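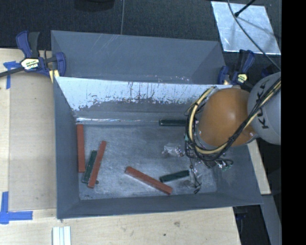
Palaniappan
Demo cell support, Tasorholm site

Ticket: Block picking demo, arm pausing over bin during visitor rehearsal
Status: Closed, with one follow-up open
Requested by: Open day team
Needed by: 20 September 2019, doors open at 9

Problem as reported

During the rehearsal for the open day the arm stopped over the bin on several picks and would not continue until the operator pressed resume. The message on the pendant was a motion supervision stop. The open day team asked if the demo could run a full visitor slot without someone standing at the pendant the whole time. They also asked if the Dustora logging screen could stay up for visitors to read, as it kept dropping back to the login page.

Setup

KUKA arm, bin clamped to the table, red and dark green blocks. The visitor program picks a block from the floor of the bin, lifts it, holds it for a moment so people can see, and puts it back down in a different spot. It never empties the bin, so it can repeat all day. Program is the copy we brought over from Grostarholm in April. Speed override at the time of the report was 74 percent.

Log

Entry 1. Ran the demo as found. First stop came on a block lying close up against the white divider. The arm went in, slowed down, and faulted before the grasp. Pressed resume and it finished the pick. Next few picks out in the open part of the floor were fine.

Entry 2. Suspected the bin had moved since the program was taught. Checked the corners against the blue tape on the table. No shift. Checked both bar clamps by hand. Both tight. Did not touch them further.

Entry 3. Ran the same motion with no grasp, 3 times in the open area and 3 times near the divider. No fault in the open area. One fault near the divider. So the stop is tied to the position and does not need a block in the hand.

Entry 4. Looked at the cables. When the wrist turns to reach in beside the divider, the bundle pulls snug around the gripper before the move is finished. With the arm parked and the wrist turned by hand mode to the same angle, I could feel the tension in it. That would be enough to set off the supervision at the limits in this program. The limits were set at Grostarholm, where the cables ran differently.

Entry 5. Eased the bundle back along the arm and gave it more slack at the wrist. Jogged through the full wrist range at low speed. No snagging on the rim. Thin wires can still reach the floor of the bin when the hand is low. They did not catch on a block during the test, but I don't want them there long term. See follow-up.

Entry 6. Changed the approach for picks near the divider so the wrist turns above the bin and then comes down straight. This adds a little time to each of those picks. The open day team said a slower cycle is fine — visitors like to see where it is going. Lowered the override as well and saved the result as a separate visitor program. The original is unchanged.

Entry 7. Long run with the new program, 700 cycles unattended with the cell closed. No motion supervision stops. A few missed grasps where one block was resting on another. The program retries those by itself and does not need resume.

Entry 8. Dustora screen. The display account had the standard idle timeout on it. Moved it to the view-only account, which has no timeout. Left it up through the long run and it stayed on the cycle page.

Instructions for the person running the demo

Start the visitor program, not the original. The names are close, so read the whole line.
Keep visitors behind the floor line before pressing start.
If the arm stops and does not retry, press stop and call support. Please don't keep pressing resume.
If someone asks to have the blocks mixed up, stop the cell first, then reach in.
Leave the clamps alone between slots.

Follow-up

Wires at the gripper need a proper sleeve and a tie point higher up so nothing hangs into the bin. Sleeve is on order. The fix will be done after the open day with the cell locked out, and the supervision limits will be checked again at the same time. Opened as a separate ticket under the Tasorholm cell.

Requester confirmed the demo is good to run. Closing this one.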